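Home | News | Events | Gallery | Visit us | Contact

Open Day at the Skemcombe Handling Lab: Gallery

By Nazar Stetsiuk

The small red apple was on the white table for the first demonstration, with the hand-held grippers. 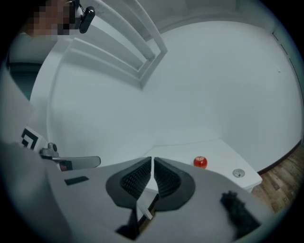

How the day went

On 23 March 2022 our lab in Skemcombe opened its doors to the public. We usually work with the doors closed, and many people in the town know us only as the building behind the old bus station. This time we invited schools, families, some colleagues from the factory side and anyone else who had an interest in how a machine learns to take a thing and put it down again.

I have worked here since January of last year, and I was asked to write this page because I was present from the morning until the last guest had left. My colleague Yolanda Vidal planned the program and spoke at most of the demonstrations. She also corrected my text, but she says that any mistakes which remain are mine.

The visit was organized in groups, and every group had 30 minutes in the demonstration room. It was a little short. Several groups stayed longer, and the next ones had to wait in the corridor with tea. We apologize to those who received the tea when it was already cold.

The first demonstration

A hand-held gripper is held by a person, who does the work of the arm. The two black fingers face each other, and between them there is a narrow gap. On the inner side they have a fine texture of small ridges or dimples.

The black and white square on the second gripper is a printed marker. In our work such a marker lets the software calculate where the tool is in the room and how it is turned. One boy asked if it was a code which he could read with his telephone. He tried it during the break, and his telephone did not understand it.

We chose an apple because everybody knows how an apple feels in the hand. Visitors have a good idea of how much force it needs, and they can compare this with their own experience. It is also a fair test, as an apple is round and likes to roll away.

Why a person holds the tool

This was the question I heard most often. People expected to see a robot arm do everything alone, and some were a bit surprised when Yolanda put a gripper in their hands and told them to begin.

She explained it in this way. If you want to teach a machine to pick up fruit, you can write down every movement with numbers, and it will take you a very long time. Or you can show the movement many times, with a tool similar to the one the machine will use later. The recordings are then the lesson. Before the open day our collection for the fruit task had 2,533 recordings, made by the people of the lab during the winter.

Visitors could make their own attempts, but we did not save them. We had promised this on the invitation, and it was also written on the paper at the entrance.

What the visitors found difficult

Using two grippers at the same time is harder than it looks. Most people use the stronger hand and forget the other one, which then hangs in the air or pushes the object away. The children learned faster than the adults. I don't have an explanation for this, but the teachers were not surprised.

Another difficulty is to release. Many visitors closed the fingers very well and carried the apple nicely, and then they opened the fingers too early and it fell the last 2 centimeters. Yolanda's advice was to touch the table first, wait for a moment, and only after that open. When I started I received the same advice, and I still repeat it to myself.

A man who had worked for many years in fruit packing told us that we hold the apple in the wrong place. According to him, one should always take it lower than the middle. We discussed it with him for a good part of the lunch break. The next week I tried his method, and I think he is right.

The talk in the afternoon

After lunch there was a talk in the seminar room with the title "From the hand to the arm". It was about Erero, our project on moving a skill from a hand-held tool to a real robot arm. The project has a partner, the company Lombardi, which packs fruit and vegetables for shops and has lent us one corner of its hall for tests.

The questions afterwards were serious ones. A woman wanted to know what will happen with the workers in the packing hall. Yolanda answered that at present the arm is slower than any person in that hall, and that the company wants it for the night hours, when it is difficult to find people. The woman was not fully satisfied with this answer, and she said so. We were glad that she said it openly, and the conversation continued at the coffee table.

Somebody else asked how long a new fruit takes. For pears we needed roughly 3 weeks, including the recordings and the first tests on the arm. Grapes we have not tried yet. We are a little afraid of grapes.

Practical information for the next visit

We would like to repeat the open day. The date is not fixed, and it will be announced on the News page. From the forms which you filled in, we have already noted the following wishes:

- longer time in the demonstration room for each group
- a lower table for small children
- the talk also in the morning, for those who must leave early
- a clear sign at the bus stop, as several guests walked first to the swimming pool

School classes can write to us also outside of the open day. We can receive one class at a time, and the teacher should tell us the age of the pupils, so that we prepare the right tasks. The visit costs nothing.

Thanks

Many thanks to the bakery Flerketitz for the rolls and the plum cake, which disappeared before I could get a second piece. Thanks to the colleagues from Lombardi who came on their free day and answered questions about the packing hall. And thanks to all visitors for your patience in the corridor.

If you left a gray children's scarf in the cloakroom, it is at the reception and you can ask for it there.

Posted in: Events, Open Day, Robotics for Everyone

14 shares | 3 comments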